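Search this site
Type and press enter

14 June 2025
By Callum Kinnear

I've wanted to talk to Kristine Agbayani about bread for ages, and when I finally got to her kitchen in Yorath she had a loaf cooling and the kettle on (bliss!). She started baking rye three winters ago, from a starter her neighbour Czesław Zawadzka handed over the fence in a jam jar.

"I killed it in January," she told me. "Went away, forgot to feed it, came home to grey soup. I had to go round and ask for more, and he just laughed and filled the jar again."

These days she bakes twice a week and sells more than 20 loaves at the Prorbridge market. I asked what beginners get wrong and she didn't even pause. "They cut it hot! Leave it overnight. Rye is gummy on the day and lovely the next."

Her oven runs fierce at the back, so she turns each tin halfway through, and she won't hear a word against cheap flour. "My gran used whatever the shop had."

We got through half the loaf with salted butter while she hunted for her caraway seeds, which were in the tea tin. She's thinking of teaching a small class next, 90 minutes, everyone takes a jar home. I've put my name down already.
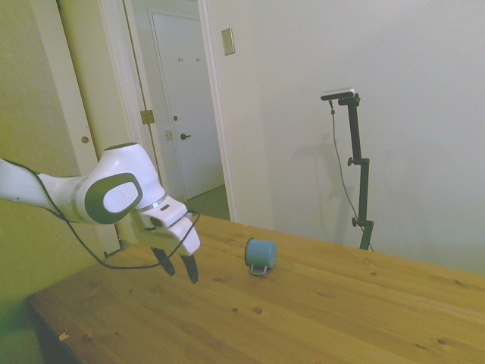
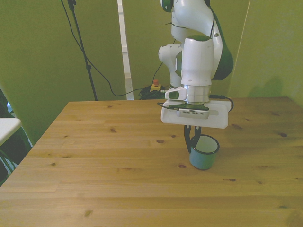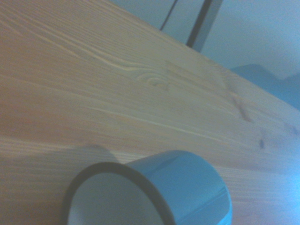
A light wooden table, three views.

Contact us | © Lukedano | Back to top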